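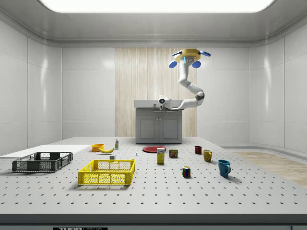
Stekach tabletop scene pack - worth the money?

gravelbin
Posted Sunday, 7:12 am
Anyone here running the Stekach sim kit? Looking at the single seat licence, $653 plus tax, comes with the tabletop scene pack. We're a two person shop, want to try out pick and place policies before spending on a real arm. Sales guy was nice but vague. Mostly want to know if the contact physics is any good and whether you can swap the objects out. Also support. Also does it run on one GPU or is that marketing.

K_Owusu
Posted Sunday, 7:40 am
Been on it since June. Short version, yes to one GPU, yes to swapping objects, physics is ok.

Long version. Stock scene is a perforated table in a white room, bunch of household stuff on it, arm at the back by a cabinet. Loads fast. I did 2,182 episodes in the first month on one machine, two crashes, both my fault. Colours and poses can be randomized from the config file, no need to touch the editor. Lighting too but the defaults are very soft and even, turn that up or your policy will only ever know a nice clean room.

Grabbed this off my screen just now:

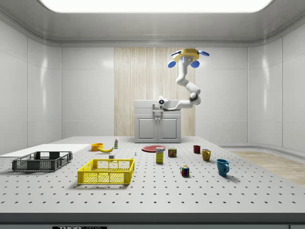 Stekach tabletop scene. Crates on the left, mugs on the right, yellow hand with the blue pads up over the cabinet.

gravelbin
Posted Sunday, 7:55 am
Thats great, thanks. Is the banana any good to grasp? Curved stuff killed us in the last sim we tried, everything slid.

K_Owusu
Posted Sunday, 8:03 am
Banana is fine. Mug handles are the pain. Collision mesh is a simple hull out of the box so the pads hit the gap where there should be a hole. There's a finer mesh in the extras folder, swap it in and it behaves, costs you some speed.

tinshed_mike
Posted Sunday, 9:20 am
Going to disagree with most of this. We trialled it against Skerivero and dropped it. Looks pretty, fine, but glossy white walls and no clutter past the table is nothing like a warehouse. Ours is grey, dusty and has a forklift in it. Policy did well in sim and then 200 tries on the real line and we wern't happy at all. Skerivero is uglier and costs more ($3,357 for the year) but you can import your own floor scans without begging support.

K_Owusu
Posted Sunday, 9:34 am
You're comparing a tabletop pack to a whole site package though. And did you randomize the background at all? Default room isn't meant to be the only one you train in.

tinshed_mike
Posted Sunday, 9:41 am
We did. A bit. Maybe not enough, fair. Still think for that money the room should have more than one set of walls.

pennyloaf
Posted Sunday, 11:05 am
Fwiw the Courtois add-on gives you more rooms, kitchen, garage, a mudroom. Works with Stekach. Not cheap and the docs are half in French (fine by me, maybe not you). Drurngate resell both as a bundle and their support answers the phone, ask for the bundle price before you pay for the seat on its own.

gravelbin
Posted Sunday, 11:30 am
Good tip, will call Drurngate tomorrow. Leaning Stekach, we're a bench setup anyway, no forklifts. Does the licence tie to one machine?

Kwabena (K_Owusu)
Posted Sunday, 11:48 am
Tied to a login. You can move it between machines but only one open at a time. Log out properly first or it locks you out for about an hour.

tinshed_mike
Posted Sunday, 12:15 pm
Ha yes, that lockout. Forgot about that. Ask for the trial before you pay, it's not on the website but they gave us one. And test it with your own parts, mugs won't tell you much if you're picking brackets.

gravelbin
Posted Sunday, 12:22 pm
It's hose fittings mostly. Will ask about the trial and post back once I've got our meshes in.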